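Pressemitteilung

Skastano: Wir beantragen einen Untersuchungsausschuss zum Hafenvertrag

Stovton, im November. Liebe Kolleginnen und Kollegen in den Redaktionen, ich mach's kurz (na ja, ich versuche es): Am Mittwoch bringe ich für die Fraktion Skastano im Stadtrat den Antrag auf einen Untersuchungsausschuss ein. Es geht um den Pachtvertrag mit der Firma Krümiņa, und ich bin ehrlich gesagt ziemlich geladen.

Seit dem Frühjahr bitte ich um Akteneinsicht. Bekommen habe ich 16 Seiten, davon zwei lesbar! Der Rest ist geschwärzt, sogar die Überschriften. Der Hafen gehört der Stadt seit 1808, und da will ich schon wissen dürfen, zu welchen Bedingungen wir ihn verpachten.
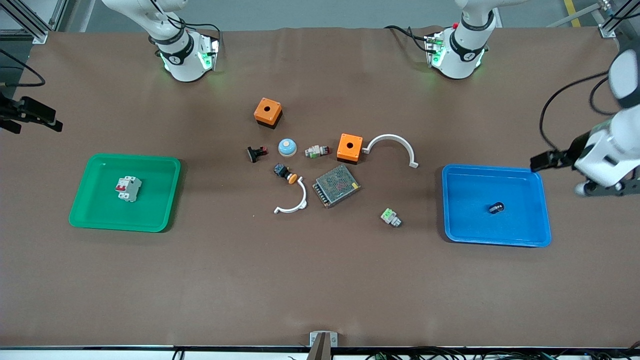 Was wir fordern

Erstens die vollständigen Unterlagen, und zwar ungeschwärzt für alle Ratsmitglieder. Zweitens eine öffentliche Anhörung, zu der auch die Beratungsfirma Stirbridge geladen wird. Die hat das Gutachten geschrieben, auf das sich die Stadtspitze dauernd beruft und das wir bis heute nicht kennen.

Mehr als 3000 Unterschriften aus der Stadt liegen uns inzwischen vor, dafür ein riesiges Dankeschön an alle, die im Regen an den Ständen waren! Meine Kollegin Thitima Limsakul übergibt die Listen direkt vor der Sitzung im Rathausfoyer.

Und die anderen Fraktionen?

Ich telefoniere seit Tagen. Manche sagen ja, manche wollen erst intern beraten, einer hat einfach aufgelegt (ich rufe wieder an). Über den Antrag lässt sich reden, auch über den Zeitplan, über die Akteneinsicht aber nicht.

Rimantas Urbonaitė
Fraktionsvorsitz Skastano im Stadtrat Stovton

Rückfragen bitte telefonisch über das Fraktionsbüro, am besten vormittags.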